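Início Projetos Relatórios Parceiros Contactos
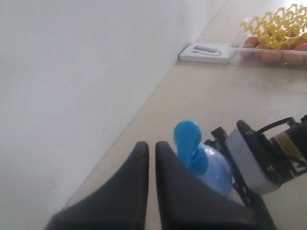

Ovos castanhos na sua embalagem de plástico transparente, com a caixa branca encostada à parede.

Relatório de progresso à Fundação Clarel
Projeto Jarncombe – arrumação e etiquetagem da sala de apoio

Caros amigos da Clarel,

Escrevo-vos com mais gosto do que da última vez, porque em outubro a sala começou finalmente a parecer-se com aquilo que vos prometemos na candidatura. Como se lembram, o inventário herdado tinha 401 entradas, muitas repetidas e outras tantas sem lugar atribuído, e foi por aí que pegámos. Das 13 prateleiras previstas no plano, 9 estão já organizadas e com lista afixada. As restantes ficam para o próximo período, juntamente com o armário alto do corredor (que, confesso, fomos deixando para o fim!).

A mesa comprida continua a ser o ponto de passagem de tudo. É ali que pousamos o que chega, tanto as coisas da cozinha como as caixas de pequenos acessórios, antes de decidirmos para onde vai cada uma. Combinámos que os ovos e os restantes frágeis são os primeiros a sair da mesa, e a regra tem sido cumprida com bastante carinho.

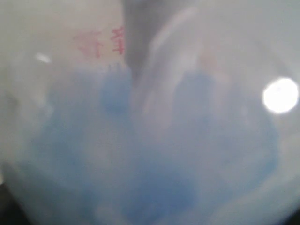 Quanto aos recipientes translúcidos, mantivemos a escrita à mão, a vermelho, feita diretamente no plástico. Chegámos a pedir à Hoxha um orçamento para etiquetas impressas, mas o valor pareceu-nos exagerado para uma sala desta dimensão, e preferimos guardar essa verba para as prateleiras. Os materiais de cor, sobretudo os azuis, ficaram agrupados na zona mais próxima do lavatório – uma mudança pequena, que nos poupa muitas voltas à sala.
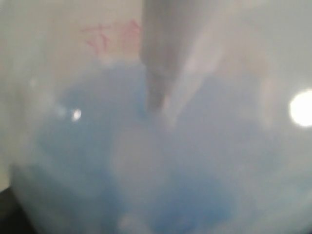
Falta-nos ainda acertar duas coisas com a Bernus: a entrega das divisórias, que se atrasou cerca de 10 dias, e a troca de um suporte que veio com a medida errada. Nenhuma delas mexe no orçamento aprovado. Pedimos apenas que a visita de acompanhamento seja marcada para o fim da manhã, quando a sala está mais sossegada e podemos mostrar-vos as listas com calma.

Muito obrigada pela paciência e pelas mensagens tão amáveis. Segue em anexo o mapa de despesas.

A coordenação do projeto Jarncombe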